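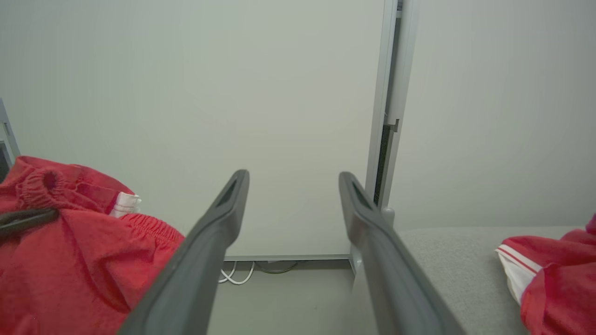 Wrist camera view: gripper open, red garments on either side.

Section 4. Running the Laundry Demo on Open Day

I've run this demo at the Kalonville open house more times than I can remember, and most of what's in this section I learned by getting it wrong in front of visitors. If you've already done Section 3 (mounting the arm and the first power-up) you're ready for this. If you skipped Section 3, go back, please! The homing routine in there matters and I'm not going to repeat it.

The demo is simple on paper. The arm picks up a piece of clothing, holds it up so people can see it, and sets it down somewhere else. You run it from the Vashisht panel, and visitors watch both the arm and the big screen with the wrist camera feed. People love the screen. I'd say half the questions I get are about what the gripper "sees."

4.1 Before the doors open

Give yourself a good hour. We open at 10 a.m. and I'm usually in by half past eight, with coffee, which stays on the windowsill and nowhere near the controller.

1. Switch on the controller and wait for the steady green light. The first start of the day is slow. Let it be slow.

2. Log in to the panel with the DEMO account. The ADMIN account lets you change speed limits from the main screen, and it is very easy to brush that slider with your sleeve.

3. Load the program called SOVINLEY 13. There are older ones in the list and they all look alike. Number 13 is the one with the slower lift and the pause at the top.

4. Open and close the gripper from the panel five or six times. Both fingers should travel smoothly and come to rest at the same time. If one lags, stop and go to Section 7.

5. Run your fingertips over the inside faces of the gripper fingers, arm disabled. You're feeling for lint, especially in the slots near the tips. Use the small soft brush from the kit. Lint packs in there and then thin fabric slides right out.

6. Bring up the wrist camera on the big screen. With the gripper open you want both fingertips in view, coming up from the bottom and leaning toward each other with clear space between them. If you only get one finger, the camera bracket has been knocked. Loosen the two screws, nudge it, tighten, look again.

Note: the fingers look huge on the screen. Visitors always ask why. I tell them it's like holding a fork right under your nose, and that usually gets a nod.

4.2 Setting out the clothes

I like strong colors. Red is my favorite because it stands out nicely against a pale wall and a gray seat, and the folks at the back of the room can follow it. White shirts are a pain in our room, they just melt into the background on the feed.

1. Drop the clothes in soft heaps. Don't fold them. A neat flat fold gives the gripper very little to grab, and a crumpled garment has all sorts of ridges to pinch.

2. Leave a gap between pieces. When two things of the same color touch, the program may treat them as one, and then you get a double pick. (Kids think this is hilarious. It does mean a restart, though.)

3. Turn ruffled or elastic parts up where you can. Waistbands and cuffs hold their shape and make good pick points.

4. Check for cords, straps and tags. A tag is harmless. A cord or strap can catch on a finger, so tuck it under, or move it so it lies away from the pick point.

5. Look at the feed again once everything is out. I do this even when I'm late. What looks fine from where you're standing can look quite different from the wrist.

CAUTION: No zippers, buttons bigger than a dime, or anything with metal on it. The fingers have a plastic surface and it scratches.

4.3 The floor

Walk the floor before you let anybody in. You'll have cables for the screen, the controller and probably somebody's phone charger. Push them back toward the baseboard and keep them well out of the arm's reach and the visitors' path. I use the wide tape from the Butero box because it peels off without leaving goo.

Then put down the yellow line. It goes 103 centimeters out from the edge of the base plate, measured at floor level, all the way along the open side. Use the tape measure that hangs behind the panel. I used to eyeball it and I got told off for that, quite rightly.

CAUTION: The line is for everyone, including you. When the arm is enabled, stay behind it. If you want to straighten a sleeve, disable the arm first, every single time, even if there's a crowd waiting and it would only take a second.

4.4 Running it for a group

Up to 25 people per group works in our room. More than that and the back row sees only heads.

1. Say hello, point out the yellow line, point out the red stop button. I let one visitor stand by a second stop button on the visitor side and tell them it's a real job, because it is.

2. Press ENABLE and wait for the two beeps.

3. Press START. The arm moves out over the clothes with the gripper open and pauses there. Good moment to talk about the camera view, as everyone is staring at it anyway.

4. Press CONTINUE. The arm goes down, closes, and lifts. It holds at the top for a few seconds. Somebody will clap.

5. Press CONTINUE again for the set-down. The gripper opens and the arm backs away.

6. Repeat with the other pieces, or press HOME to finish.

If the gripper comes up empty, don't panic and don't apologize too much! Press RETRY once. If it misses again, press HOME, disable the arm, fluff up the garment and start over. I've found that visitors are really interested in the misses. A missed pick is a great way into talking about why soft things are hard for robots: a box stays the same shape when you touch it and a pair of shorts doesn't.

Note: if the panel shows code 979, the controller has lost the camera. Check the plug at the wrist first, then the one at the controller. You don't need to reboot. Press CLEAR and the feed should come back on its own in under a minute.

4.5 Things visitors ask

You'll get these all day, so have an answer ready.

Can it fold? Not with this program. It picks up and puts down.

Can I put my sweater in? I say no, politely. It might have a zipper, and I don't want to be the person who stretched somebody's good sweater.

Does it know what it's holding? Program 13 looks for a place to grab. It has no idea whether that's a sock or a tablecloth.

Would it hurt if it grabbed me? The grip is set low for cloth, but a moving arm is still a moving arm. Point at the yellow line again.

4.6 Closing up

1. Press HOME and wait until the arm has fully stopped.

2. Disable the arm, then switch off the controller. Always in that order.

3. Brush out the fingers again. You'll be surprised how much fluff one afternoon makes.

4. Put the lens cap on the wrist camera. It lives in the lid of the kit box.

5. Bag the clothes and write down any misses in the log, with the garment and the time. A few words will do: "shorts, 2:40, slid out."

6. Peel up the yellow line. If you leave it overnight it takes the floor polish with it, and I have the pale stripe by the door to prove it.

If you're running again the next day, leave the screen cables taped where they are and just unplug at the wall. Section 5 covers packing the arm for travel.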